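Unit 5: Grip faults and dropped parts

Reading for this week: the incident log from the Tramholm cell, pages 1 to 6. Bring it with you. We will fill in the fault tree in class.

The case

The Tramholm cell picks light plastic parts from a table and puts them in a bowl. In November it ran 106 cycles in one afternoon and logged every one as a success. When Stavros Lazaridis emptied the bowl at the end of the shift, 17 parts were missing. Most of them were on the floor behind the base. The arm had been carrying nothing for part of the afternoon and the controller had not noticed.

No one was hurt. The lab still filed it as a safety matter — a part that leaves the gripper during a fast move can go anywhere, and people were working at the next bench.

What the controller knew

The program checked one thing after closing the gripper: had the finger motors stopped moving? If yes, it set "part held" to true. That flag was never checked again until the next cycle. 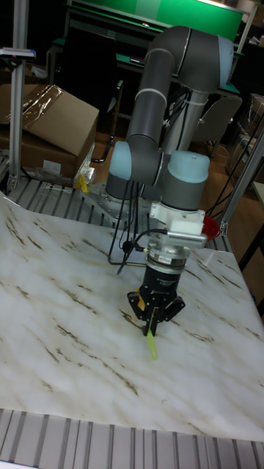 Fingers stop for several reasons. They stop on a part, on each other, on the table, or at the current limit. With thick parts the first case is easy to tell from the rest, as the final finger position is far from fully closed. With thin parts the two positions are nearly the same, and sensor noise covers the difference.

The second problem was slip. A long, thin part held near one end acts as a lever. When the arm speeds up, the free end lags and the part turns in the grip. Omerović's notes call this "pivot loss" and we will use the same term.

Changes made

Check finger position and motor current together, after closing and again before release.
Limit wrist speed while a part is held.
Stop the cell after one failed check. Do not retry automatically.
Keep the gate closed until the arm has stopped.

The last item was already in the written procedure. It was not wired to the controller.

For class

Draw the fault tree with "part lost, not reported" at the top. Mark which branches the new checks cover and which they leave open. Loss of power during a move is one to think about.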